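When the robot would not let go of the mop

The call came at half past three in the afternoon, and the test lead at Plelier remembers being irritated by it. One of the floor-care robots at the Flamholm apartment had picked up a mop, run most of its routine, and then refused to open its hand. "I thought, fine, it's a software hang, someone restarts it and we all go home," she says. "And then they told me it was still squeezing!"

She laughs about it now. We are sitting in the company's kitchen with a dismantled gripper on a tray between the coffee cups, and she keeps picking up parts of it to show me. I have rarely met anyone so happy to talk about a fault.

The robot is meant to tidy and mop small homes. It finds a mop, closes on the pole, pushes it over the floor, sets it down and opens. Grip force is supposed to fall off in steps as the pole comes to rest. That afternoon the force went up instead, to 424 newtons, and stayed there.

"That's a lot for a mop," she says. "It's a lot for a finger, too, and that was the part that got me out of my chair."

Nobody was hurt. The operator had kept his hands clear and used the stop button, which cut power to the arm. But the gripper has a brake that holds when the power goes, so that the robot won't drop a pan of hot soup in an outage, and the brake did exactly what it was built to do. It took the crew 30 minutes to free the pole with a hand crank they had to fetch from the van.

"We'd been so proud of that brake," she says. "I still am! It's a lovely bit of engineering. We just hadn't asked what happens when the thing it's holding is the thing you want out."

Finding the cause took longer. The team repeated the mop task over and over, changing one thing at a time: the pole, the lighting, the speed of the approach. For a good while they blamed the glossy floor, on the theory that reflections were confusing the depth reading and the robot believed the pole was still in the air.

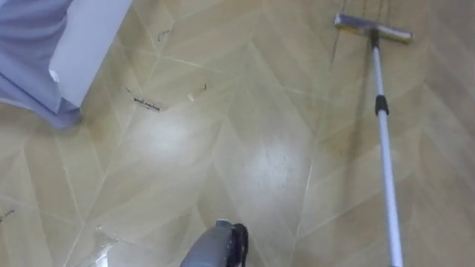
Van Hecke, which supplies the force sensors, disagreed from the start, and its engineers wrote back that a bad depth reading might make the robot late to open its hand but could never make it squeeze harder. They asked for the raw sensor logs and wanted to know how warm the wrist had been.

"They were right, and I was a little annoyed at how fast they were right," she says. The sensor's zero point had drifted as the wrist heated up. The controller saw almost no force on the pole, decided it was slipping, and tightened. Then it looked again, still saw almost nothing, and tightened again.

"It's such a simple loop once you see it. I drew it on a napkin for my mother and she got it in one go."

The fix has 2 parts. The sensor is now zeroed each time the hand is empty, and the motor has a current limit that doesn't listen to the sensor at all. There is also a release lever on the outside of the wrist, bright yellow, that opens the brake by hand. She makes me try it on the gripper from the tray. It moves with one finger and a very satisfying clunk.

Since then the team has done some 30 hours of mopping with the wrist deliberately kept warm. The fault hasn't come back, though she won't call it closed until a second apartment, at Nenden, has been through the same tests in April.

I ask whether it was hard to write the incident up for customers. She shakes her head and reaches for another piece of the gripper. "No, I wanted to! If you build one of these and you've got a holding brake, please go and check how you'd get your own hand out of it. Do it before lunch."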